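Pallora Desk Arm — demo days and hire
Trutstead Automation / Products / Small arms / Pallora

Stock status: on show and to order
Product ref: 2573
Next open day: 2025-11-20, doors 10am, last run 4pm
Where: Unit 4, Moroz Yard, ground floor at the back. Follow the yellow line from the gate.

What it is
Small bench-top arm for sorting, loading and general pick and place. Black printed links, servo joints, two-part gripper. Sits on a normal desk. Bought mostly by colleges and small workshops who want to try automation before spending proper money on it. Comes built, or as a kit if you like screwdrivers.

What you'll see on the day
Three benches running. Bench one is pick and place into a tub, the job most people ask about. Bench two is the teaching bench — you move a hand-held copy of the arm and the real one follows. Bench three is Pulley, our bigger belt-fed unit, which is loud, so it only runs on the hour.

Each slot is 21 minutes. Sounds odd, but it's a short talk, a run, then questions, and we did try 15 in June and everybody overran. Groups of six max per bench. Bring your own parts if you want to see them gripped. Nothing heavier than a full mug please, nothing sharp, nothing you'd miss.

Jianhua Peng runs bench one and will let you have a go. Lingyun Cui is on the teaching bench and is the person to ask about software, recording moves, playing them back, all of that.

Bench one, in a bit more detail
Flat pieces go in the tub. Simple job but flat things are a pain to grip, they tip and slide, so it's a fair test of the fingers. Worth watching how steep the forearm comes in at the end. If your own tub has high sides, measure them and tell us before you order, we can advise on reach.
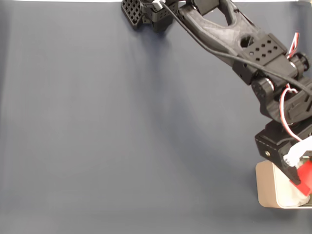
Pallora at the tub, red piece in the gripper.

The wiring is left open on the demo arm. Same on the ones we ship. You can get at every lead without taking a link off, and swapping a servo is a ten minute job once you've done it the first time. Cable clips are in the spares bag if you prefer it tidy. A sleeve kit is on the way, no date yet.

In the box
Arm, built or kit
Power supply with UK plug
USB lead, 2 metres
Desk clamp
Spare gripper fingers, one pair
Spares bag (screws, clips, two hex keys)
Printed quick start. Full manual is a download

Not in the box: laptop, camera, tubs. We sell the tubs seperately, see Accessories.

Price and delivery
Kit and built prices are on the order form, ask at the desk or email. Kits go out in a week or so. Built arms are made to order, allow 42 days. Open day orders get free delivery within the mainland, has to be placed on the day, sorry, we can't hold it over.

Hire
By the week, built arm only. Deposit needed. You get a one hour call with Lingyun at the start and that's normally enough. Schools can ask for the longer hire, half a term, same deposit.

Getting a place
Free but you need to book. We have 60 places across the day and the morning ones go first. Say which bench you want and how many of you. If you're comming by van tell us the reg, parking in the yard is tight and next door do complain.

Tea and coffee upstairs. No lift to that floor — we can bring drinks down, just ask anyone in a Trutstead shirt.

Under 16s fine with an adult. Long hair tied back near bench three, no loose scarves.

Can't make it? We do a video run-through most Fridays, half an hour, send us a photo of your part and its size first and Jianhua will try something close to it.

Related: Pulley belt unit / Gripper fingers, soft / Tubs and trays / Desk clamp, wide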